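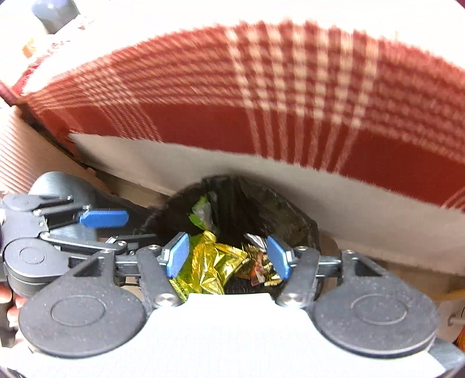 Blue pads open over the bin, gold wrapper between them.

Home | Guides | Grippers | Spares | Forum
Last updated: 29/07/2025

Looking after the pads and pivots on a hand-held gripper

The Ilto hand gripper is a simple machine, and it gets treated like one. It picks up wrappers until it stops picking up wrappers, and then somebody blames the wrapper. Nine times in ten the trouble is a dirty pad or a lazy pivot, and both can be put right at a kitchen table with a small screwdriver and some patience. The patience isn't in the Dunne spares kit.

I do this every 700 grasps, or sooner if foil starts sliding out. Allow yourself an evening the first time.

1. Take it out of service

Power down and wait for the motor to go quiet. Open the fingers by hand as far as they want to go – no further. If you feel a hard stop, congratulations, you have found the hard stop. Leave it alone.

2. Clean the pads

Use a lint-free cloth, warm water and one drop of dish soap. Candy wrappers carry more sugar on the outside than you'd think, and it all ends up in the ribs. Work along the ribs with a soft toothbrush, wipe, and leave the pads to dry in the open air. Alcohol makes them shiny and useless. I have a drawer of shiny, useless pads if you'd like to see.

A pad with a lifted corner gets replaced. Glue has been tried, chiefly by me.

3. Check the pivots

Hold the body steady and wiggle each finger sideways. A little play is fine. If it clicks, snug the pivot pin a quarter turn and try again. Bríd Ní Mhurchú, who wrote the original Altia checklist, tightens until the finger drags and then backs off until it doesn't. I've never improved on that.

Go over the small screws too. They back out slowly, and the one you skip will be found later in the carpet.

4. Square up the fingers

Close the fingers on a folded sheet of paper. The pads should meet flat along their whole length. If only the tips touch, loosen the linkage on the side that leans, line it up and retighten. This usually takes 3 tries. Aidan Ó Néill claims one, but he has never let me watch.

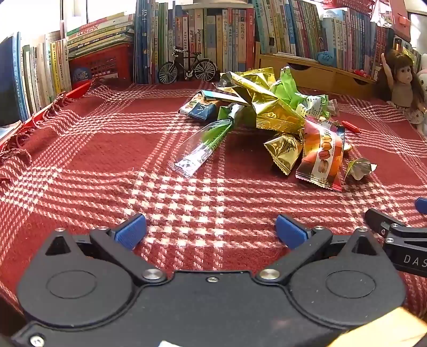 Fingers spread wide on the blanket beside the wrapper pile.

5. Try it on something awkward

Wooden blocks prove very little. Use real packaging on a soft surface: stiff foil, thin clear plastic, a small packet with a serrated edge. Approach slowly and close on one piece at a time. If the pads bring up a fold of blanket as well, you're too low.

Then do a few drops into a lined bin. Wrappers that cling to a pad on release mean there's soap left on it, so back to step 2.

6. Write it down

Note the date, the grasp count and anything you replaced. My log has a gap from March onward that I'd rather not discuss. Pads are part 188 in the Sustia list and come in packs of 4, so put the spares somewhere you'll remember.

Related guides
Replacing a linkage arm
When the motor hums but nothing moves
Bin liners and how to stop grabbing them
Storing spare pads flat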